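Cinco meses con el kit de teleoperación Flikeck: lo que me gusta y lo que me desespera

Publicado el 03/12/2018

Vaya por delante que el kit lo pagamos nosotros, con factura y todo, y que Flikeck no sabe ni que existo (bueno, soporte técnico sí, que les he escrito bastante). Lo compramos en julio para grabar demostraciones: una persona maneja los brazos a distancia, el sistema guarda cámaras y articulaciones, y con eso entrenamos luego la política. Veníamos del Gunham, que era más barato y se notaba, así que mis expectativas eran modestas.

La caja trae los dos mandos de muñeca, el guante con sensores en los dedos, la unidad de sincronización y el programa de grabación. El brazo y las manos van aparte, claro. Montarlo me llevó una tarde larga y media mañana, sobre todo por culpa del calibrado del guante, que pide once posturas seguidas y, si te tiembla el pulgar en la décima, ¡vuelta a empezar! Con la última actualización por lo menos te deja repetir solo la que ha fallado.

Lo mejor, con diferencia, es el tacto de los mandos. Pesan poco, no se calientan y el retardo casi no se nota. Margit Vass, que ha grabado más que nadie en el laboratorio, aguanta sesiones bastante más largas que con el Gunham y se queja menos de la muñeca. Yo soy más torpe y aun así a la segunda semana ya metía cosas en una cesta sin mirar el monitor cada dos por tres.

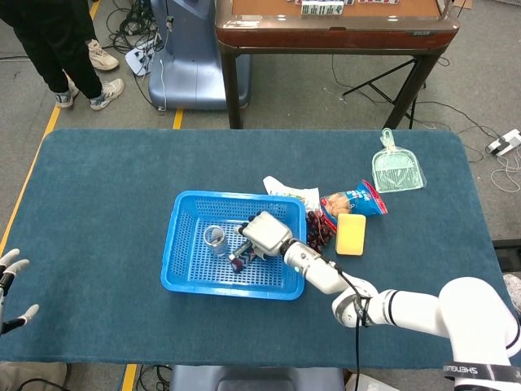

El programa de grabación merece capítulo aparte. Cada demostración se etiqueta al terminar con tres teclas (buena, dudosa, a la basura) y puedes añadir una nota de texto, cosa que agradeces muchísimo cuando repasas el material al cabo de un mes. Nosotros trabajamos con objetos de lo más corriente, y ahí es donde el guante enseña sus límites: la esponja amarilla se deja coger de cualquier manera, pero con un vaso transparente de pie dentro de la cesta azul hay que ir con muchísimo cuidado para que la mano no lo roce al bajar a por otra cosa. Las uvas son otro mundo. Sin sensación de fuerza en los dedos, o aprietas de más o se te escurre el racimo, y de ahí salen casi todas mis dudosas.

En números, de momento tenemos 441 demostraciones guardadas, de las que 148 han acabado descartadas. Parece mucho, ya lo sé, pero las primeras semanas fueron un desastre y la mayoría de las malas son de entonces. Una tarde buena da para unas 180 contando intentos que ni siquiera guardamos, y el disco se llena a una velocidad que asusta.

Cosas que me desesperan: la exportación. El formato propio de Flikeck solo lo abre Flikeck, y para pasarlo al nuestro hay que usar un conversor, el Oláh, que es gratuito pero se atraganta con los nombres de archivo con tildes (adivinad quién los había puesto todos con tildes). El manual tampoco ayuda, está traducido a trozos y el índice manda a páginas que no son. Y el cable del guante es corto, cortísimo, yo le puse un alargador el segundo día.

¿Lo volvería a comprar? Sí, aunque esperaría a una oferta. Si vais a grabar cuatro pruebas para salir del paso, con el Gunham tiráis de sobra. El Oravier lo probé un rato en casa de un colega y la sensación de fuerza es una maravilla, pero se me va de presupuesto. Le pongo un ocho, y si arreglan la exportación subo la nota. Si alguien ha conseguido exportar sin pasar por el Oláh, que me escriba en los comentarios, por favor.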